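Fulvio Parisi has run the relief-print workshop at Farkura for 14 years. The annual members' portfolio closes on 18/08/2018, and he agreed to talk through how the edition is put together.

Each artist submits one block and prints 16 impressions. "Fifteen go into the boxed sets and one stays in the archive," Parisi says. "Proofs are kept separately and are not for sale." Paper is Prelov, 250 gsm, torn to size before damping.
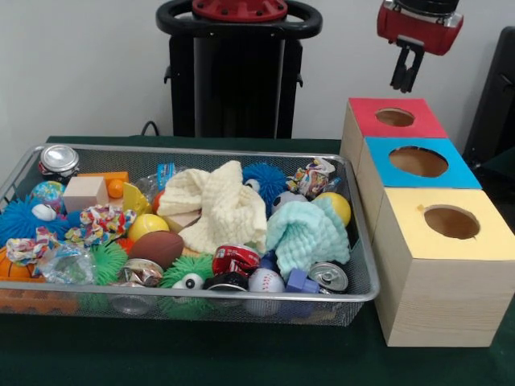
Registration takes up most of the teaching time. Parisi uses a fixed jig with pins on two sides, and checks it after every fifth pull. Colour order is the other frequent question, and he answers it with whatever is to hand: three wooden cubes in a row, yellow at the front, then blue, then red. "Yellow goes down first, blue second, red last. If you reverse that, the yellow goes muddy and you lose the sheet."

The inks are oil-based, from Drumeck, and need almost 5 days between layers in February. He does not use driers. "They shorten the wait but the surface turns glossy, and the next colour sits badly on it."

Selection for the Yan gallery display is made from the archive impressions. Frames are supplied by the workshop.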